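Saturday, equipment planning

Priced the second arm again. Vastow wants 3,000 for the refurbished unit with controller, and the gripper adapter is another 665. Vurora is cheaper on the arm but charges separately for the software seat, and the quote runs out at the end of August.

Working the list out in pen on lined paper first, then it goes in the shared sheet.

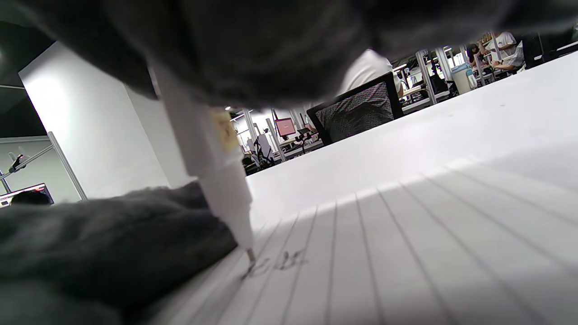 Camacho's reply was that we should hold the arm order until the spare finger pads are in the budget, at 157 a set, two sets minimum. Fair point. Added them.

Still open:
- freight from Vastow, not on the quote
- bench mount, Miltance or make our own (put 100 down for stock)
- who signs for anything over the limit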